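Spoonfuls: a home cooking measurements dataset

README, version 3

Hi! This folder holds my collection of handwritten family recipes, typed up, with every vague measurement turned into grams where I could manage it. It began with my grandmother's recipe tin and got out of hand from there. If you've ever stood in a kitchen wondering what "a good spoon of baking powder" meant in 1961, you're my kind of person and you should help yourself.

What's in here

There are 283 recipes in recipes.csv, one row each, and 153 of them have at least one measurement I had to interpret. The originals came from three places: the tin, a church fundraising booklet from Olside, and a big envelope of cards a neighbor brought over when she moved back from Abu Hammour (lots of rice, lots of cardamom, and a date cake I've now made far too many times).

The columns are:

id: a number, no meaning to it
title: exactly as written, misspellings and all
source: tin, olside or envelope
original_text: the ingredient line as it appears on the card
grams: my best conversion
confidence: high, medium or low
notes: me talking to myself, mostly

If grams is blank, I gave up. Please don't read a blank as zero! Somebody did that with the salt column in version 1 and wrote to me about the bread.

How I did the conversions

I weighed things. That's pretty much the whole method. For every spoon measurement I filled the spoon, leveled it with the back of a butter knife, tipped it onto the scale and wrote the number down, then did it again for a heaped one. Five weighings each, and the grams column uses the middle value. Flour was sifted first for the tin recipes (she always sifted) and scooped straight from the bag for everything else.

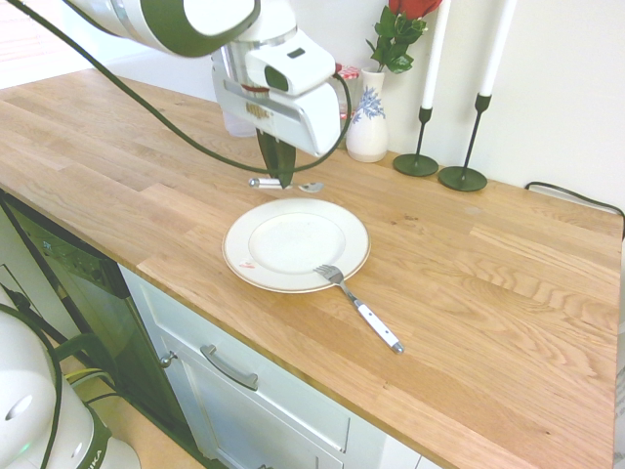
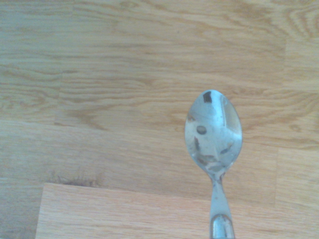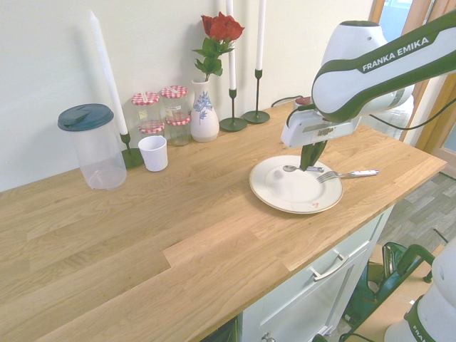
Spoons, in pictures.

Llinos Wogan wrote in after version 2 to say that her mother's "teaspoon" was whatever spoon came out of the sugar bowl, that it held a good bit more than a measuring teaspoon, and that I ought to stop treating the word as if it meant one thing. She's right, and I went back through every teaspoon row in the tin recipes because of her. 48 of them dropped from high to medium confidence. I left the grams alone for now, but the notes column says "Llinos" wherever her point applies, so you can filter on that.

Known problems

Cups are a mess. The Olside booklet uses teacups and measuring cups on the same page, sometimes in the same recipe, and I've guessed from context.

Butter "the size of an egg" is down as 50 grams. I know. Eggs were smaller. Send me something better and I'll swap it in.

Oven temperatures aren't converted at all. "Quick oven" stays "quick oven."

Two of the envelope cards are missing their second halves, so the lamb one ends with the onions.

Using it

Do what you like with it, just keep the source column if you pass it along, since the Olside people were kind enough to say yes and I promised they'd get a mention. The file opens fine in any spreadsheet program. If the accents look strange, choose UTF-8 when you import it.

Corrections are very welcome, especially from anyone who has a copy of the booklet with page 14 still in it. I'm hoping to get the next version out in July, with the pickles.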